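Tanoli Clear Fridge and Pantry Bin, long size
Reviewed 20 February 2020

I bought two of these in November from the homewares place in Filcombe, mostly because the shelf label promised they would "transform" my pantry. They have not transformed my pantry. They hold packets of rice and pasta, much as the old shoeboxes did, and the shoeboxes were free.

Still, I've kept using them, so some fair comments. The plastic is properly clear and you can tell what's in there without pulling the bin out. The corners are rounded, so crumbs don't wedge in them and a cloth gets round easily enough. The rim is rolled over along the top and doesn't dig into your fingers, unlike the Trarketti one I had before, which had an edge like a butter knife.

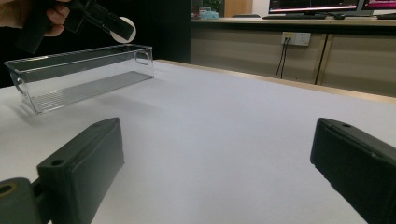
The long bin on a white table, handle cutout at the near end.

The handle is where I start to grumble. It's a cutout moulded into the short end and it's fine for sliding the bin forward on a shelf. Lifting is another matter. I put 20 tins of cat food in mine and carried it by the handle with my other hand underneath, and I could feel the whole end bowing. Tins of tomatoes have gone back on the bare shelf.

Then the ridges. The floor has fine parallel lines running across it, which the label says are for "airflow". Maybe. What they do in my house is collect flour. You need an old toothbrush to get it out, and the label says hand wash only, so there goes your evening.

I also measured my shelf beforehand and still ended up with an awkward gap down one side, too narrow for anything except a box of cling wrap. Check your depth twice. Mine is 508 mm and the bin fits front to back, but the colour-matched lid they sell separately would foul the door hinge.

The Sirngate version is cheaper and cloudier. If you only want to corral spice packets, get that. I'd buy one more Tanoli for the fridge, on special, and I wouldn't pay full price for a set.

Three stars out of five.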